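Ridora Tabletop Objects: data card
Maintainer: Amirul Pattinasarany
Last revised: Thursday, March 11, 2021

Contents
Placement records for small household and sports items set out on a taped paper surface. The set holds 800 placements across 10 object classes, among them cardboard tube and badminton shuttlecock. Each record gives object class, cell, and pose (upright or on its side).

Surface
Brown kraft paper, matte side up, divided into cells with blue painter's tape. Cells are not uniform in size. Do not use tape lines as a metric reference. Torn tape is left in place until the paper is replaced.

Labels
An object belongs to the cell that holds its base. For a shuttlecock lying on its side, use the cork. Objects touching tape are marked "edge".

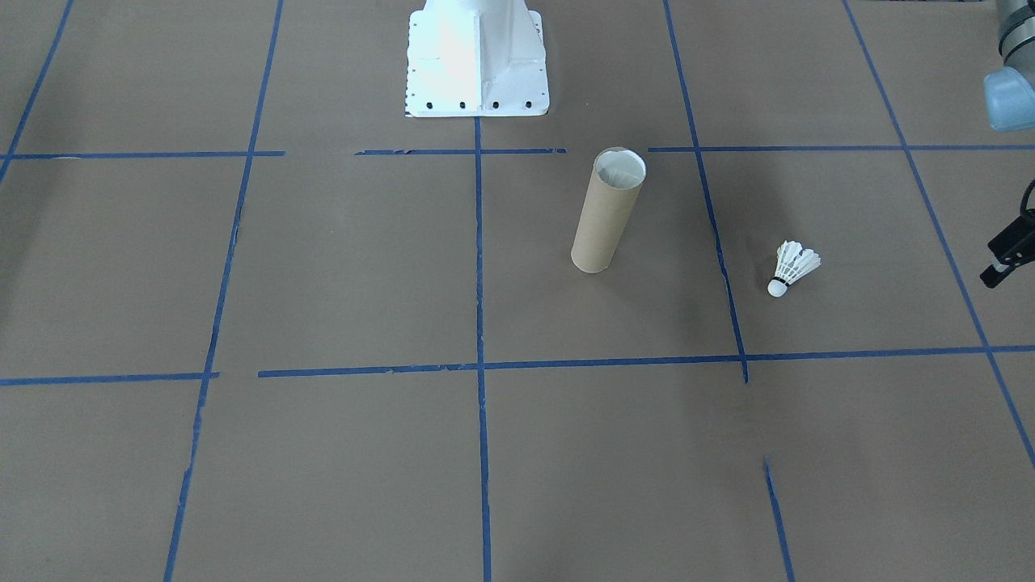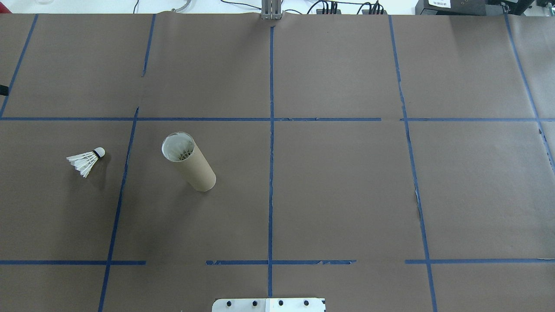
Known issues
Pose labels for tubes were entered by hand in the first 90 records and use "standing" where later ones use "upright". Treat the two as equal. Hartono class names are kept in a separate column and will be dropped in the May revision.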